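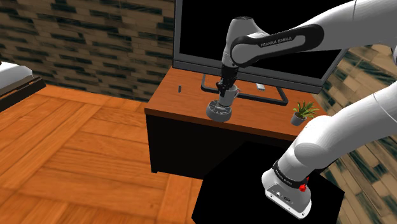 Let people keep their own mug

Sunday, 2021-07-25

I have worked in five offices if you count the one above the tire shop, and I've come to believe you can learn most of what you need to know about a workplace from the cupboard over the sink. Open it on your first day. If the mugs don't match, you're probably going to be okay.

I bring this up because Felard, where I've done payroll and odds and ends for a good long while now, is calling everybody back in October, and along with the new carpet and the new badge readers we are getting new cups. All the same cup. White, stackable, company logo on one side. The email said personal drinkware should be "taken home or released for donation" by the end of the month. Released! Like doves.

I know how this sounds. There are bigger things to be upset about after the year and a half we've all had, and I am upset about several of them. But I've been thinking about this email for two weeks and I'd like to make my case, and my husband has asked me to please make it to someone else.

My mug is brown. It holds a little more than it should and it came from a church sale in Clustlow, where I paid fifty cents for it and got a saucer thrown in that didn't belong to it. I've drunk out of it through two bosses, one merger and a very long software changeover. It isn't pretty. The handle fits exactly three of my fingers, and when I pick it up in the morning my hand knows it's time to work. I tried to explain this to our office manager over the phone and she said the new cups also have handles.

The argument for the matching ones goes like this. They stack, so you get more of them on a shelf. They all go in the dishwasher. And when clients come through, the kitchen looks tidy. Fine, I'll give them the shelf. I'll even give them the dishwasher, although people who leave a dirty mug in the sink will leave a dirty company cup in the sink, and now you can't tell whose it is. That's a real loss, by the way. Under the old system, if there was a mug with a schnauzer on it growing fur by the window, we all knew which desk to visit. A sink full of identical white cups belongs to no one and gets washed by whoever cracks first (me).

As for the clients, I have sat across from a lot of clients. I've never met one who was put off by a chipped mug from the Mosoti Lake gift shop. Mostly they ask about it. Then you talk about the lake for a minute, and whether the paddle boats are still running, and by the time you get to the invoices everybody's shoulders have come down a bit.

My first real boss was a man named Vlasta Paulík, at a plumbing supply place called Plultoda. He kept a row of hooks by the back door with a name over each one, and the day you started he told you to bring in a cup. It was the only thing he said about it. I showed up the next morning with one of my mother's, the orange flowered kind, and hung it on my hook, and I remember feeling more hired than I had when I signed the papers. When a fellow from the warehouse retired, his cup stayed up there for months. He'd come by on Fridays and use it.

Now, I'm not saying a hook and a cup make a good job. Plultoda paid badly and the heat was terrible. But a lot of money gets spent on making people feel they belong somewhere — the lunches, the lanyards, that afternoon with the spaghetti and the marshmallows — and here's a thing people will do for free, with dishes they already own, and we're going to box it up for donation?

I looked up what the cups cost, too, since the purchase came across my desk. The total was $2,216. That includes shipping and the logo. There are some 52 of us coming back, and not all of us drink coffee. I could do a lot with that money in that building, starting with the ladies' room faucet.

What I'd suggest is pretty simple. Buy a dozen of the white ones for visitors and put them on the low shelf. Give the top shelf to the rest of us, one mug per person, and anything that sits dirty over a weekend gets tossed. I'd sign that. I'd even type it up and tape it inside the cupboard door.

I sent all this to the office manager in a shorter and more polite form on Thursday. She wrote back that she'd pass it along. The brown mug is still in my bottom drawer, behind the hanging files, and I don't plan on taking it home.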